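Subject: Re: Gripper closes fine in the air, misses on the mat
To: the workshop-arms list

Hello all,

thank you for the long message, and sorry for my slow reply. I wanted to try a few things on our own bench before I write something wrong. I answer between your lines, and after that I give the order of work that I would follow.

> We are still building the sorting cell in the shared workshop and we are
> stuck since January. The arm goes to the place we teach it, the gripper
> opens and closes, everything is good in the air. As soon as there are
> boxes on the mat, it comes down beside the box, or with one finger on
> top of it.

We had the same trouble in the first weeks of our cell. In our case there were two faults at the same time, and this is why it took so long. Each time we repaired one, the other was still there, and we believed that the repair had been useless. So please change one thing, test, write it down, and only then change the next.

> The error is not constant. Near the base it is small and far away from
> the base it gets bigger. We have checked the gripper screws and they
> are tight.

This is a good observation and I think it answers half of your question. If the error grows with the distance from the base, then I would suspect an angle, and I would look at the base before the gripper. A small turn of the base gives you very little error close by and a lot of error at full reach. A wrong tool length usually shows itself in another way: you see it when the wrist is tilted, and much less when the gripper points straight down.

> Someone told us to buy the Zolten camera bracket and correct everything
> with vision. Is this worth it for us?

In my opinion, not yet. We have a Zolten bracket and I am content with it, but a camera that corrects a crooked base will only hide the crooked base. You will meet it again later, when you want to place a box exactly and not only pick it up. First make the arm good without the camera. If you still want the camera afterwards, you will also calibrate it more easily.

> Also, our mat is plain grey and we have read that we must have a
> patterned one. Which mat do you use?

I do not know where you have read this. A patterned mat is not necessary for teaching by hand. We have several printed mats in the workshop and we change them, for the reason that our picking program should not learn to depend on one background. For you, at this stage, plain grey is even more comfortable, as you can see pencil marks on it.

Now the order of work. I write it as steps, so that you can answer to the number.

1. Fix the base

Loosen nothing yet. Put one hand on the base column and push gently from the side while another person looks at the foot. If there is any movement at all, stop here and repair it. Our first base plate came from Flukico and it was flat enough, but our bolts were too short and held with only a few turns of thread. We put longer ones and large washers, and the arm became noticeably quieter when it stopped.

Do this with the motors off and the emergency button pressed. I know that you know it, but there are new members on the list.

2. Find out how the base is turned

Make two fine crosses, one near to the base and one as far away as the arm can reach comfortably, both on the straight line that you believe to be the forward axis of the robot. Put a pointed rod in the gripper. Go slowly to the first cross, write down the coordinates, then go to the second cross and do the same. If the sideways value is different at the second cross, you have your angle.

You may turn the base itself, or you may enter the correction in the software. I prefer to enter it in the software and leave the bolts alone, but then please write the value on a piece of tape on the base. With us it was lost once after an update and we needed a whole evening to understand what had happened.

3. Make the mat flat and keep it in its place

This was our second fault. A soft mat that has been rolled keeps waves at the border for a long time, and a light box standing on a wave does not stand where you think, and not straight. Roll the mat in the opposite direction overnight. If the edge still lifts, keep the boxes away from it and work in the middle.

Then mark the corners of the mat on the table with tape. People lean on the table, they pull the mat by a centimetre, and they put it back by eye.

4. Take care of the cables

The cable to the gripper must have enough slack for the last joint to turn, but it must not hang so low that it touches a box. We strap it along the outer links, with a free loop at the wrist. Move the last joint by hand through the complete range that your program uses, and look at the loop during the entire movement. If the cable becomes tight at any point, it pulls on the gripper, and this can look exactly like a calibration error.

The strap should be soft and not too tight. We used hard plastic ties in the beginning, and one of them cut into the sleeve.

5. Teach the height with one box

Take one box away from the others. Bring the gripper above it, fingers straight down and open, and stop well before you touch. Go round the table and look from two sides, at the height of the box with your eyes, as from above you will always misjudge it. Only when the gap on both sides of the box is equal, go down in small steps.

Our bench in use looks like this, with the tan boxes spread over the sunset mat and the fingers above one of them:

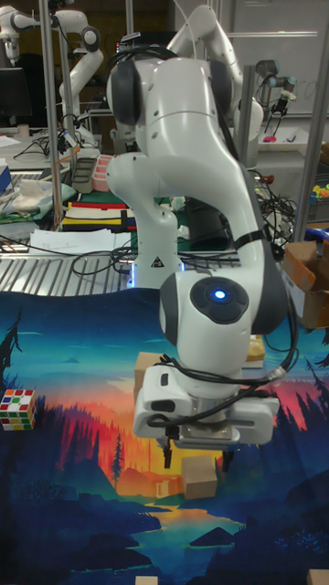

6. Add the other boxes slowly

When one box works, put a second one with plenty of room between them. The open fingers need more space than the box alone, and it is easy to forget this when you arrange things by hand. After that bring them closer, until you know the smallest distance which your gripper can accept. Write this distance down also.

I would include one or two objects that are not boxes. We like a Rubik's cube for this, as it has clean faces. A printed box and a plain one can also behave differently if you add the camera later.

7. Run it for a long time

Ten good picks do not say very much. Let it run at low speed with somebody present, and note every miss together with the place on the mat. We wanted 1,000 picks and stopped at 469, when the finger pads began to slip. They were the original Ueda pads, and already old when we received them. With new pads the remaining misses were nearly all in one far corner, and this brought us back to step 2, where we found that I had copied one value with the wrong sign. I am a little ashamed to write it, but perhaps you should check yours too.

> What speed do you use for the way down? We go at the default.

The default is too fast for learning, I think. We go down at a quarter of it for the last part, and we come up again at the same slow speed until the box is free from the mat. In the air between, you can go as you like.

> And is it a problem that we use the Vivton power supply, with other
> machines on the same strip?

I cannot say for certain. We have more than one arm in the room and each has its own socket, so I have no experience with sharing. If your gripper sometimes closes weakly, try it once alone on the strip and compare. I would not connect a drill or a vacuum cleaner beside it in any case.

One request. If you do step 2, could you send the four numbers to the list, before and after? I would like to compare them with ours, and I believe that others here have the same type of base plate. Please send them as text in the message and not as an attachment, the archive removes attachments.

If you want our small script for the two crosses, I can send it also. It is short, but the comments are not in English and I must first translate them.

With kind regards from the workshop,
and good luck with the base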